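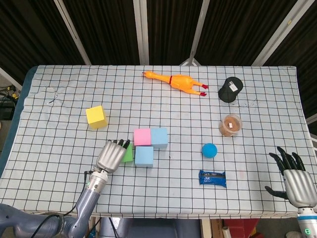
Imprimer | Envoyer par e-mail

Grulell — poste de tri à deux bras

Je vais vous présenter le Grulell comme je le fais au téléphone, c'est-à-dire un peu dans le désordre ! Chez Itimley, on prépare des coffrets pour les crèches et les boutiques de cadeaux, et le tri des petits articles, c'était quatre personnes debout toute la journée. Depuis septembre, deux bras prennent les pièces une à une et les rangent dans les bacs, et moi je vends la machine que j'utilisais d'abord comme cliente (si, si).

Côté matériel : deux bras articulés, deux mains à doigts noirs, un plan de travail recouvert d'un tissu quadrillé. Les mousses, les balles, les barres emballées, les jouets en caoutchouc, tout ça se saisit sans changer d'outil. Il faut prévoir 170 cm de largeur libre devant le poste, et une prise dédiée. La cadence réglée en usine est de 690 articles par équipe — on peut la baisser, et je vous conseille de le faire la première semaine.

Et les gens, alors ? Drita Papadopoulos, qui triait avant, règle maintenant les séries le matin et reprend à la main ce que le robot laisse de côté. Elle a moins mal aux épaules, mais elle trouve les journées plus silencieuses et elle me l'a dit franchement. Amna Bajwa est passée au contrôle des coffrets, avec une formation de 40 heures payée par la maison. Senthil Marar, lui, a préféré retourner au quai. Parlez-en à vos équipes avant la livraison, vraiment, nous on l'a fait trop tard et l'ambiance s'en est ressentie !

Livré avec le logiciel Vostico en français, le tissu de rechange et deux jours de mise en route sur place. Les bacs Rainer sont en option. Pour un devis, demandez Saranya Arumugam au service commercial.

Fiche mise à jour le 19/4/19

Ce site utilise des cookies pour mesurer son audience. Accepter | Refuser | En savoir plus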